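« Un bras qui hésite coûte moins cher qu'un bras convaincu »

Kalevi Eskola arrive avec un ordinateur portable dont deux touches manquent, s'assoit et demande si l'entretien peut éviter le mot « intelligence ». On a promis d'essayer. Depuis l'atelier de Florkeck, il dirige le développement de Nandura, un logiciel qui planifie les mouvements de deux bras travaillant sur la même table. Le sujet paraît modeste. Il occupe pourtant ses soirées depuis le mois de novembre, et une partie de ses nuits.

« Un seul bras, c'est un problème de géométrie, dit-il. Deux bras, c'est une copropriété. » Chacun veut passer par le milieu et chacun a calculé sa trajectoire en supposant que l'autre aurait la politesse de rester où il était. La première version de Nandura réglait la question à l'ancienne : le bras gauche attendait que le droit ait fini. Sûr, lent, et d'un ennui dont Eskola parle encore avec une certaine tendresse. « Les visiteurs croyaient que le gauche était en panne. Je ne les détrompais pas toujours, c'était plus court. »

La version actuelle procède par réservation. Avant de bouger, chaque bras réclame un volume d'espace pour une durée donnée, et un arbitre accepte, refuse ou propose un détour. L'arbitre s'appelle Ojala, du nom d'un village où Eskola a passé un été entier à attendre un autocar. Il tient en 212 lignes de code, ce dont son auteur est plus fier que du reste. « La version d'avant en faisait bien plus et se trompait avec beaucoup plus d'assurance. »

On lui demande ce qui se passe quand Ojala refuse. Il soupire. Longtemps, le bras éconduit reposait aussitôt la même question, puis encore, jusqu'à obtenir un créneau par usure. Un soir, le journal a enregistré 173 demandes identiques pour une même saisie. « J'ai des enfants, j'ai reconnu la méthode. » Un bras refusé doit désormais modifier quelque chose avant de redemander : l'angle d'approche, l'horaire, l'ordre des tâches. Le délai d'attente s'allonge à chaque échec.

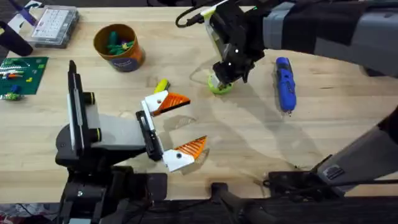
Reste la perception, qu'il appelle « le service des rumeurs ». Javport, le module de vision, ne livre pas la position d'un objet mais une opinion sur cette position, avec un degré de confiance. Pour un gobelet, l'opinion est en général bonne. Pour une petite pièce de la couleur du gobelet, elle devient franchement littéraire. « On a eu un cylindre minuscule qui changeait de nom à chaque image. Capuchon, jouet, capuchon. Le planificateur, lui, recalculait tout à chaque changement d'avis. Il aurait fait un excellent consultant. »

Le remède est d'une platitude qu'il revendique : une étiquette doit tenir 4 images de suite avant que le planificateur en soit informé. Entre-temps, l'objet est enregistré comme « chose », avec un volume et interdiction de le heurter. Cette catégorie a d'abord fait sourire l'équipe. Elle a ensuite fait disparaître la plupart des replanifications inutiles, et le sourire avec.

Et l'apprentissage ? Tout le monde autour de lui entraîne des modèles de bout en bout, des images aux moteurs, sans arbitre ni réservations. Eskola n'est pas contre. Il en fait même tourner un, qui propose les prises. « Il est doué. Il trouve des angles que je n'aurais jamais écrits. Je lui laisse choisir comment attraper un bord, pas décider si l'autre bras existe. » Chaque proposition passe donc par Ojala, qui ne connaît rien aux gobelets et s'en porte bien.

Le point qui l'agace le plus tient aux outils. Rejouer un incident a longtemps demandé d'ouvrir trois fenêtres, d'aligner les horloges à la main et de prier. L'équipe a fini par écrire un lecteur qui affiche sur une seule ligne de temps les images, les réservations et les efforts des pinces. Il y a consacré plus de 2 mois, sans qu'un seul mouvement en soit amélioré. « C'est le meilleur investissement du projet et je suis incapable de le montrer en démonstration. Les gens veulent voir une pince se fermer. Moi, je veux savoir pourquoi elle s'est fermée à ce moment-là. »

La prochaine version est annoncée pour le 18 mars. Elle permettra à un bras de rendre une réservation dont il n'a plus besoin, ce qu'aucun des deux ne fait pour l'instant. Eskola referme l'ordinateur, le rouvre, vérifie un test qui tournait pendant l'entretien. Le bras gauche attend un créneau. « Il a changé d'angle, au moins », dit-il, et il se remet à lire le journal.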